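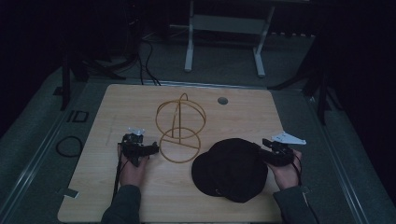
Kunbridge Rowing Club Declines Early Entry to Premska League

August 2021 – Kunbridge Rowing Club will not sign up for the new Premska League before November, the club said. Organizer Droltik has promised 14 regattas and prize money for up to 104 crews, but has yet to publish a race calendar or name a single course.

The club's 93 members voted on the offer at the Toivonen boathouse. Only 2 backed signing now.

"We have heard big promises about this sport before," the club said. "We would like to see the money first – and the dates."

Kunbridge will race its usual fall schedule and look at the offer again once Droltik puts its terms in writing.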